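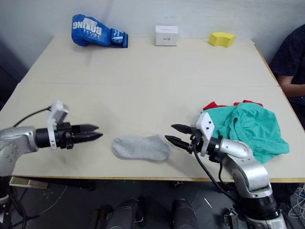 Light beige top, pale wood edge band, seam across the middle.

Re: Two-panel tables, will the seam drive me nuts?

gluepot76
Shopping for a big worktable for puzzles and taxes, which in my house are the same hobby. One-piece top is $1,844 at Windelard. Two joined panels cost far less. Does the seam matter?

Erdem_Oak
Yes. Crumbs move in and raise families. I've had mine 13 years and could plant it.

sikelfan
Disagree. Run a little paste wax in the joint every December and forget it. Pay for the one-piece if you enjoy carrying it upstairs.

Erdem_Oak
Wax plus crumbs is a candle, sikelfan.

pinhinge
Check that both panels share a frame. My Cumholm didn't, and by the second summer a pencil wouldn't cross it — it had to be escorted.

gluepot76
Shared frame, I looked. Going with two panels and a butter knife for the crumbs.

sikelfan
Plastic knife. Please.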